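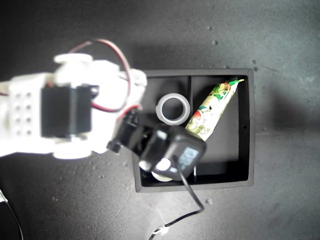
4. Setting Up the Parts Tray and Desk Lamp

This section covers the Orby work lamp when used with the shallow sorting tray. Complete Section 3 (Clamp and Base) first. If the clamp was moved after September, check the jaw screws again before you hang the lamp head.

4.1 Placing the tray

1. Clear a flat area of the bench at least 400 mm deep.
2. Set the tray on the bench with the long side facing you.
3. Press down on each corner in turn. If the tray rocks, turn it end for end or fit the felt pads from bag 2.
4. Load small parts only. Screws, clips and washers should sit below the rim.

Note: Magnetic liners (Rusell type) can be fitted in place of the felt pads. Do not fit both.

4.2 Mounting the lamp head

1. Switch the lamp off at the wall and unplug it.
2. Slide the head onto the post until the collar clicks.
3. Tighten the collar knob by hand. Do not use pliers.
4. Route the cord down the back of the post and press it into the two clips.
5. Plug in the lamp and switch it on.

Caution: The lamp head gets warm in use. Let it cool for 35 minutes before changing the diffuser.

4.3 Setting height and angle

1. Loosen the post lock and raise the head to the 400 mm mark.
2. Tilt the head until the light covers the full width of the tray.
3. Sit in your normal working position and look for glare. White and polished surfaces will show it first.
4. If there is glare, lower the brightness one step and check again. If it remains, fit the frosted diffuser (part 763).
5. Tighten the post lock.

Note: On dark bench tops the automatic dimmer tends to set the light too high. Turn it off with the rear switch and set the level by hand - the last setting is kept when the lamp is unplugged.

4.4 If the lamp flickers

Check that the plug is fully seated, then open and close the collar once. Flicker at the lowest step is normal with the older Hirance dimmer and does not need repair. Flicker at any other step means that the driver should be replaced. Order the Awasthi driver kit and follow the sheet packed with it.

Caution: Do not open the driver housing. There are no user parts inside.

Section revised Oct 24, 2023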